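Dostell House Kitchen Group
Minutes, 2022-01-02
Chair: Lajos Lakatos
Notes from September read and approved.

1. The counter
Marble-patterned top, cutting board in the middle.
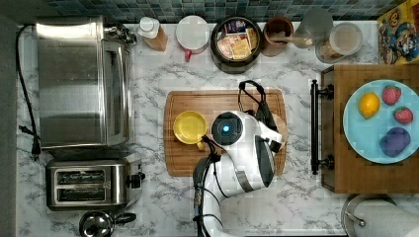
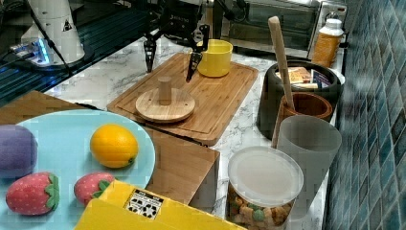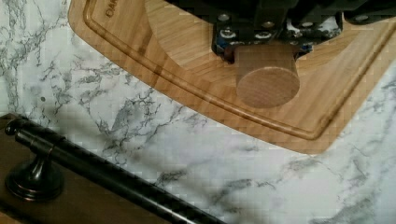
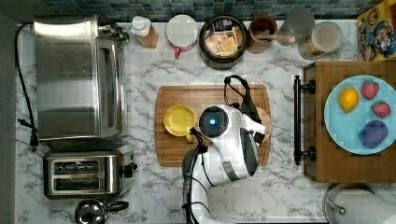 Everyone loves having the board out full time — it makes the whole kitchen feel ready to cook in! Agreed that it stays put. Toaster and toaster oven stay together at one end. Lajos will wipe down the tile and oil the board before the Csizmadia supper.

2. Tea and snacks
Great response to the shared tea! Horneo can supply 200 bags at the old price. Approved. Snack jar to be topped up by whoever opens the last packet.

3. Supper
We have 50 places and they are going fast. Osiritz hall is booked, tables included. Soup recipes are still very welcome — bring a taste if you can!

4. Money
Balance 400. Up to 50 of it may go on new mugs.

Next meeting in the kitchen, same time. Lajos brings bread.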